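Why does a cup dry better on a rack?

Wash a cup, turn it over on a flat tray, and you've trapped the wet air inside! Leave it the right way up and the last drops slide down and sit at the bottom.

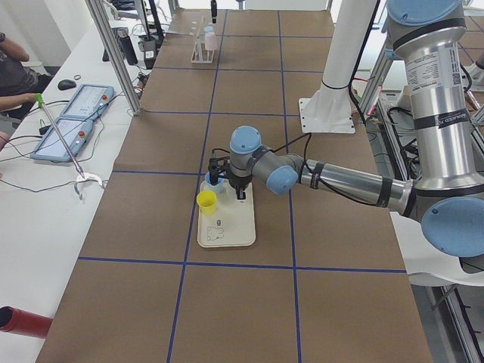 A yellow cup on a cream tray, open side up.

A rack fixes both problems. Tilt a cup on it and the drops can run out (gravity does the work!) while fresh air gets in to carry the rest away. 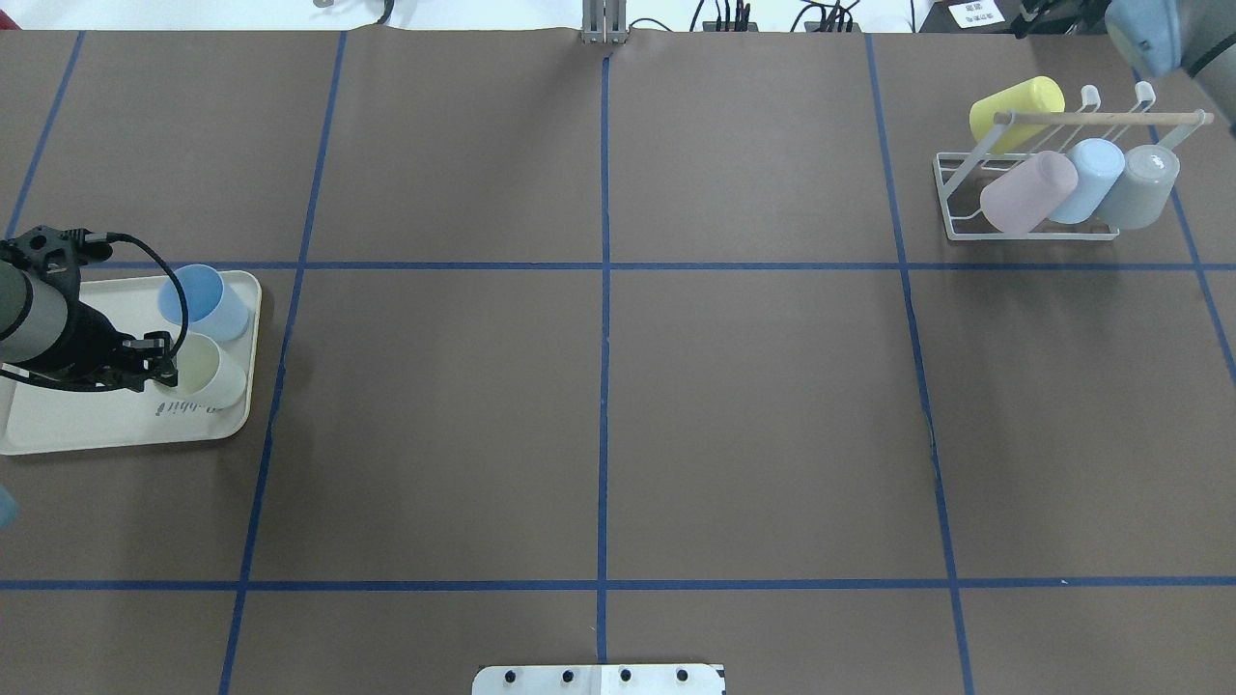 TRY IT AT HOME

Rinse two cups. Hang one up, stand the other on a tray, and peek inside both after 16 minutes. Which has more drops?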